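Visiting the Ririco Open Day: Common Questions

Last updated December 13, 2018

When can I come in?
Doors open at 12 and the last group goes through two hours later. Groups are kept to five people so that everyone can stand near the table.

Do I need to book?
Yes. Send a note to Serpil Yalçınkaya with the names of everyone in your party. If you only want to see the Clilldale exhibit in the lobby, you can walk in.

Where do I park?
Use the lot behind the Mabuza building. The gate code for visitors is 2978.

Who runs the demonstrations?
Karabo Botha and Oratile Visser take turns. Gaétan Perron answers questions about the software at the end of each round.

Can children attend?
Children are welcome with an adult. They need to stay behind the floor tape while a demonstration is running.

What will I see at the table?
A person works with a pair of hand-held grippers, one in each hand, and handles everyday things with them. We use small household items — a hairbrush, a little container — so it is easy to follow what the grippers are doing.

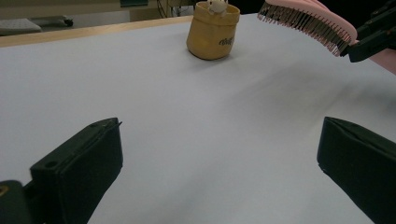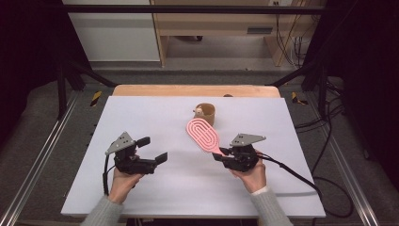
Can I try the grippers myself?
One person from each group gets a turn, for roughly 5 minutes. Please take off rings and bracelets first. You may want to start with something large, as small items take more practice.

May I take photos?
Yes, without flash. Please ask before photographing other visitors.

Is the building accessible?
There is a ramp at the side door and an elevator to the second floor. Call ahead if you would like a chair near the table.

What if I have to cancel?
Tell Lwazi Swanepoel as early as you can — there is usually a waiting list, and your place will go to the next person on it.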